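Sirkunis Community Playroom
Toy and Loose Parts Safety Check
Date: April 26, 2024
Area: Ponness room, green table, toy shelf, bin area
Last full check: November

Marks used: OK / FIX / OUT (remove from use) / N/A

1. Table surface, no splinters or sharp corners
OK. Wiped down before start.

2. Walls, nothing loose or within reach that can be pulled down
OK. Plain wall behind table, no hooks. Leave it that way please.

3. Shelf anchored
OK. Dufour bracket tight both sides. Screw cap missing on the left one, FIX, low priority.

4. Stacking boxes with the holes
OK. Checked round the holes for rough edges, ran a cloth through all of them, no snags. Coloured tops sound. Keep stack no higher than three.

5. Mixed basket
FIX. See comments. Basket itself passes but the contents don't. Rubbish in with the toys again, and it's the metal I'm worried about. Wire rim felt all the way round by hand, no loose ends.
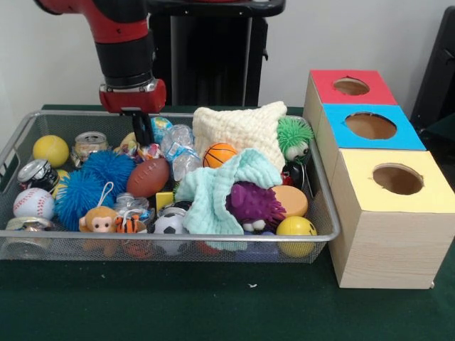 Item 5. Wire basket before sorting, stack of boxes at right.

Comments on item 5:
Crushed can, left side: OUT. Recycling.
Can lid, front corner: OUT. This is the worst one, a kid going in for the monkey has their hand right there.
Upright can with label: OUT of this basket. If someone wants it for the play shop then tape the rim and put it on the shop shelf.
Water bottle, crumpled: OUT. Check for the cap, choking hazzard if it comes off.
Wrapper, red and white: OUT. Bin.
Clear plastic container: FIX. Check for cracks, bin if any.
Blue spiky balls: OK for the 3+ group only. Tug test on the strands every check. Not for the babies, they chew them.
Tennis ball: OK.
Baseball: OK but too hard for indoors. Move to outdoor tub.
Little football: OK.
Plush monkey: FIX. String loop above the head, snip it off if it's attached. Check eyes at same time.
Plush tiger: OK, goes in the wash with the monkey.

6. Small parts (under 3s)
FIX. Tube tester not in drawer, couldnt finish this one. Spare is $15 from Skerkico, will order. Small patterned ball stays up high till it's been through the tube.

7. Weight of filled baskets
OK. Limit for the low shelf is 50 lb and we're nowhere near.

8. Cleaning supplies locked away
OK. The 500 mL spray bottle needs a new label, the old one has rubbed off. FIX.

9. Floor mats
OK. One corner lifting by door, taped for now.

10. Bin with lid, within reach of adults
FIX. Lid hinge gone. Probaby why things end up in the basket.

Overall: PASS WITH CONDITIONS
Items 5 and 6 to be done before the under 3s are back in. The rest by next check.

Note for openers: tip the mixed basket out on the table and look through it before the session. Don't just glance at the top layer. Cans and lids go straight to recycling, even clean ones.

Copy on clipboard, copy in binder.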